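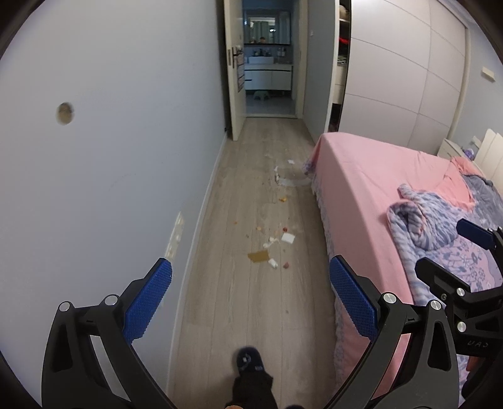

Fig. 1. Bedroom passage before clearing, pink bed at right. Mellgate unit 11, September.

Home | Projects | Reports | Contact

Drakilia Home Upkeep Program: progress report to Harkitz

Floor clearing continued at Mellgate through September. Of the 244 rooms in scope, all but six have had a first visit. Unit 11 was logged by Kimie Sakai at the start of the morning round.

Condition on entry: paper and food bits on light gray plank flooring, mostly along the middle of the passage. One flat brown piece, cardboard or paper, and one square white sheet near it. Pale smear on the planks, cause not recorded. Round hole in the left wall, referred to Ebihara for patching.

Method: large pieces lifted first, crumbs swept toward the door, planks wiped last. Bed valance raised and pinned during sweeping.

Open items: wall repair quote; five replacement brooms, on order. Osamu Sakai will send revised hours with the next report.

Shares: 5 | Comments: 0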